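Home News What's On Letters Sport Contact

Putcombe's plate swap is back, and it has moved down the hill

I went along to the Putcombe plate swap on 24 May 2024 meaning to stay for a quick look, and I came home with a soup tureen. So that's how my morning went! The swap had been missing from the town since December, when the old chapel hall shut for its roof work, and plenty of us had started to think it was gone for good. It's now in the big ground-floor room at Holroyd House, just past the bus stop, and it is so much easier to get to with a heavy bag.

If you've never been, you bring crockery you don't want and you take home crockery you do. One piece in, one piece out. Chips are fine if you own up to them, cracks are not. There were 300 pieces on the list by the time the doors opened, and I'd say the muddy greens and blues were what people were really after this year – I heard more talk about sage green than I did about the parking.

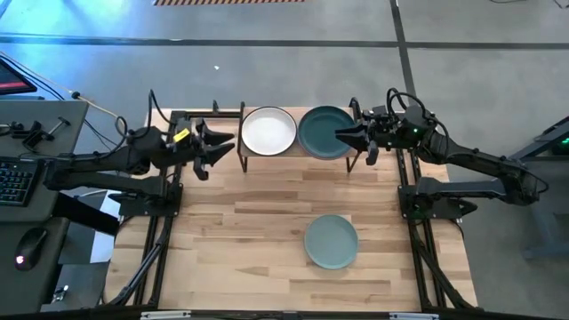

White, dark teal and sage green plates.

My neighbor had her heart set on a full dinner set for eight and got as far as six before somebody beat her to the side plates. She was very good about it (she was not very good about it). The odd ones out do seem to go fastest, and I think it's because so many of us have given up on matching. My own kitchen shelf has 11 plates on it and I don't believe any of them have met before.

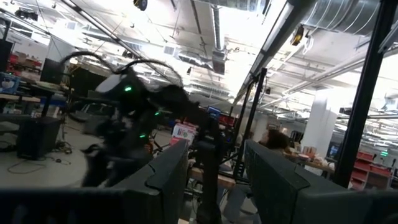
Eylül Saraç
Neighborhood news writer

The money side is simple. Entry is $2, kids get in free, and this time it all goes toward new curtains and a decent kettle for Holroyd House. The Bumari bakery van was parked outside with cheese rolls and those sticky orange buns, and they'd sold out of the buns well before lunch, so please learn from my mistake and get in line first.

Now, the tureen. It has a lid, it has a ladle, and it has Orkar stamped on the bottom, a name I'd never come across. A man behind me in line told me it was a small pottery up the coast that closed when he was a boy, and that his mother had kept buttons in hers. I gave up a gravy boat for it and I feel a little bit like a thief.

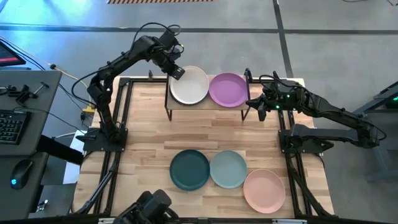
Anyway, I'm told there will be another swap before the end of summer, though the date depends on when the room is free. If you have boxes in the attic you can drop them off at Holroyd House any weekday morning, wrapped in newspaper and with your name on the side. Mugs are the one thing they're begging you not to bring. There are two crates of them left over already, and if you'd like a few you can have them for nothing, just knock at the side door and ask.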